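Holding Sesame Bun Crowns for a Short Service

Prapai Intarasuk, Benance kitchen notes
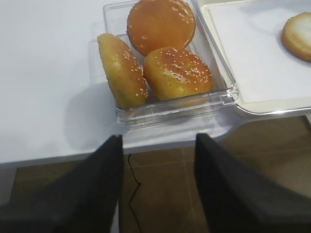 Crowns and heels dry at different rates and should be held separately. The crown has a baked crust on one side and an open crumb on the other, and moisture leaves through the crumb. A rigid container with straight walls slows this without pressing on the dome. Clear plastic is preferred for the station, as seed coverage and crust color can be checked from the side. Color varies between pieces: a deep orange-brown, glossy crown and a paler, more matte one can sit in the same container, as they do in the one shown, and both are usable. Keep a tray lined with white paper directly beside the container for the next bun to be built.

Procedure

1. Slice the buns at room temperature. A warm bun tears at the cut and sheds crumb into the container.

2. Brush loose seeds off the cut face. Seeds left there scorch on the griddle.

3. Load a single layer. Crowns may lean against a wall or against each other. Do not stack a second layer on top, since the glaze marks under weight.

4. Cover when the station is idle for more than 9 minutes. Leave one corner of the lid raised if the buns were sliced the same hour.

5. Toast cut side down for 32 seconds, then transfer to the paper. Replace the paper when it shows grease.

6. Discard anything left in the container after 2 hours. Do not return it to the bag.

Seed loss

Sparse seeding on a crown usually comes from handling in the bag. Lift by the edge of the cut face, with the fingers clear of the dome. Buns from the Mockus bakery are glazed before seeding and hold better than the Revari ones, which lose seeds whenever the bag is shaken.

Cleaning

Wash the container in warm water with a soft cloth. Abrasive pads haze the walls. Dry the molded corners separately; water stays in them and softens the next load.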